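Notebook, kitchen measures bench
September 13, 2025

Carrying on with the plastic spoons and cups. The Grovero scale is back from being looked at and reads 500 on the 500 g check weight, so I'm trusting it again. Yesterday's numbers were taken on the old Hirkberg, which drifts if you lean on the table, and I've struck them out. Please don't copy them into the shared sheet.

Started with the spoons because they're quicker. The colours are handy for calling out across the table, but a colour isn't a size. The spare set in the drawer uses the same colours in a different order, and I've already caught myself once. Read the handle, or if the handle is worn, fill it and weigh it.

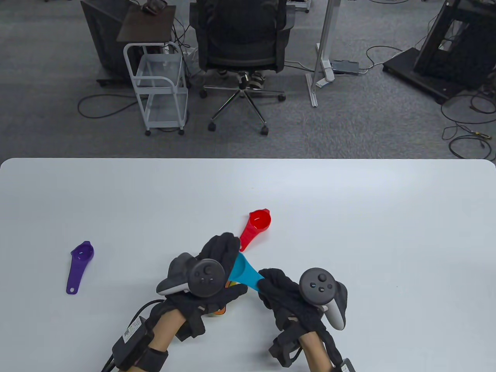 Entry by Akua Laryea, measures bench

Purple, red and cyan spoons out on the white table for the handling part. Picking a spoon up flat off a smooth top is fiddlier than it sounds. The handles are thin and flat and there's not much to get a fingertip under. Easiest way I've found is to press on the end with the hole and let the bowl rock, then take it by the neck. Gloves make it slower again.

Fill method for spoons, so we all do the same thing: water from the jug, dropper for the last bit, stop when the surface is level with the rim and not domed. Tip into the tared dish, shake once, write it down. Don't tap the spoon on the dish. Seven fills each, throw out the first one (dry spoon always comes out short) and average the other 6.

Cups after that. Same method, but fill them where they stand and don't carry them to the scale full. Lost a good part of one on the way over and had to start that row again. Paper towel is under the sink now.
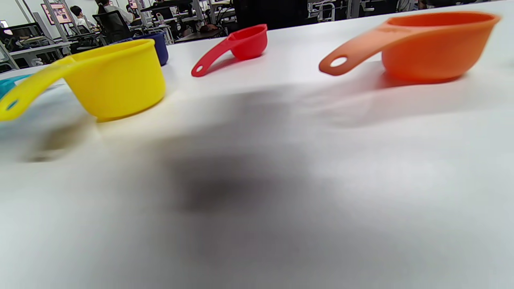
Photo: Asamoah bench album

Yellow, navy, red and orange all sit upright by themselves when empty, long handles and all. I'd expected the small red one to go over, given how much handle there is for such a little bowl. The orange is wide and shallow and the yellow is deep, and the wide one is harder to level. A small error in height over that much surface adds up. I'd put the orange last in the order and take extra care with it.

Flour is still to do. We have 690 g left in the Grustov tub, enough for the small cups but not for a full run of everything. Spoon it in and sweep with the back of a butter knife. No packing down. If the flour has been sitting, stir it first.

To do:
Order more flour, same kind.
Find a lid that fits the water jug.
Label the drawer set with tape on the handles so it stops getting mixed in.
Repeat the cups in November when the heating is on, to see if the room makes any difference to the flour weights.

Everything rinsed and on the rack, handles up. Scale is switched off and the check weight is back in its box.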